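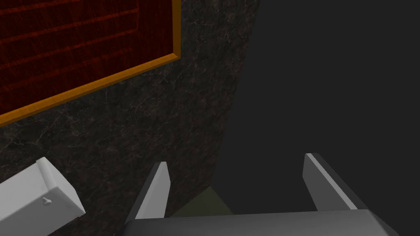
Speaker notes – "What the arm took over, and what we got back"
Tadhg Sheehan, Rovden
21 May 2024, 20 minutes plus questions

OPENING (2 min)

Say hello, thank Leandro Riquelme for the invite. Quick show of hands: who here has worked a night shift in a stockroom? Keep your hand up if you liked it! (Pause. Let them laugh if they want to.)

I did it for ten years, at Valtell, before I moved over to the robot side. So I come to this as someone who has carried a lot of boxes, and I still get a kick out of watching a machine pick one up.

THE PLACE (3 min)

Plurudside is a parts warehouse. 3852 bin locations, 507 of them in the small-parts room, and the small-parts room is where everybody's wrists went bad. Washers, clips, little bags of screws. You reach, you pinch, you turn, you drop it in the tote, and then you do it again until lunch.

Renato Zúñiga ran that room when we arrived. The first thing he asked me was whether his people would still have jobs in September. I told him I'd get the answer in writing from management before we unpacked anything, and we did. Stress this part – go slow here. Every team I meet wants to skip it.

SIMULATION FIRST (4 min)

We practiced in simulation for months. Two fingers, open and close, thousands of tries at getting the gripper up to a cabinet or a shelf without clipping a wall. The rooms in there don't have to look like Plurudside. Strange walls and odd colors are good for it, because the arm has to cope when things look different from yesterday.

What I didn't expect was how much the pickers wanted to watch. Byung-chul Byun had been in the small-parts room longer than anyone, and he'd come by on his break and call out the misses before they happened. "Too steep." "It'll slide." He was right so often that we gave him a chair and a login and started paying him for it. Three of our grasp settings are his. I love this story, don't rush it.

WHAT CHANGED ON THE FLOOR (6 min)

Pinch-and-drop picking: the arm does most of it now. People do the awkward stuff, torn bags, parts that tangle, anything soft.

Two new jobs, both filled from inside. Cell operator and exceptions lead. Pay grade went up for both. Say the grade thing out loud, someone always asks.

Shifts: nights went from five people to two. The other three moved to days, and all three had asked for it. One of the two left on nights told me it gets lonely. We hadn't planned for that. They now overlap an hour with the evening crew and eat together.

Noise: the cell beeps. It beeped far too much at first. Vicente Saavedra went through every alert with the crew, all 100 of them, and they kept 10. Best afternoon of the whole project!

WHAT WE GOT WRONG (3 min)

Training was one long day in a meeting room. Should have been short sessions at the cell with hands on the stop button.

We put the speed number on a big screen. People started racing it, or felt judged by it. Renato asked us to take it down and we took it down the same day.

We also forgot left-handed people when we placed the tote rack. Fixed with a wrench and an apology.

IF TIME IS SHORT

Cut the rack bit and the beeping. Keep Byung-chul and keep the written promise.

QUESTIONS

Likely ones: cost (send them to Leandro), safety fencing (have the floor plan ready), and whether the Sepúlveda site is next. It is, and two of the Plurudside operators are going down to help train the crew there.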